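## Sleeping through the warm end of the year

September is supposed to be when the nights turn kind again, and every year I believe it, and every year I'm standing at the kitchen sink at 2 a.m. running my wrists under the tap. It was still 83 in our upstairs hallway at bedtime last week! So when several of you wrote in asking for another round of hot-weather sleep tips, I was only too happy to pull the folder back out (it has gotten fat since June, thank you all).

The winner by sheer volume of mail was the bamboo sleeping mat. If you haven't met one, it's a sheet of little smooth tiles strung together that goes on top of the mattress in place of a fitted sheet, and people who grew up with them talk about them the way my mother talked about her screened porch. Uldis Ozoliņš from the Long Street end of the neighborhood bought his after a summer in a top-floor apartment and has slept on one for eight years now. He wipes it down with a damp cloth and a drop of dish soap, lets it air for an afternoon, and rolls it up for the winter with the tiles facing out. He also warns that the first couple of nights feel like lying on a very polite sidewalk, and that long hair can catch between the tiles, so tie it back or put a pillowcase under your shoulders.

Next came the fan people, who don't agree with each other on anything. Half of you want it in the window blowing out, the other half want it at the foot of the bed blowing in. I've tried both, and in our house out wins until midnight and in wins after that, though I admit I've got an old Kokent box fan that rattles on either setting and may not be a fair test.

A few smaller ones I liked: keep the west-side blinds shut from lunch on, eat supper early and eat it cold, and put tomorrow's pillowcase in the freezer inside a clean bag. One reader swears by a loose old cotton T-shirt, two sizes too big, and nothing else that might cling. Another moves the whole family down to the basement on air mattresses and calls it camping, which the kids apparently ask for in January too.

If you've got a trick we've missed, drop it in the box by the front desk or reply to this email. I'm especially curious whether anyone has kept a mat going for longer than Uldis has, and how you deal with a broken string, as I've had two letters asking and no good answer for either of them.
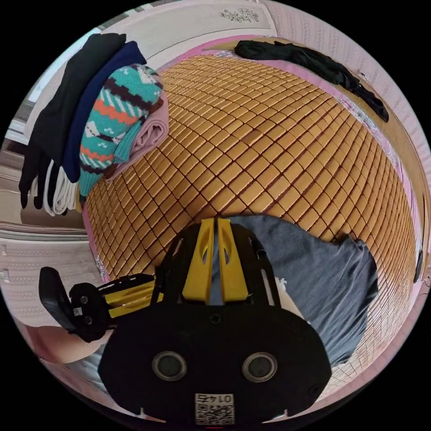
*A bamboo mat on the bed, with its small tan tiles in a tight grid.*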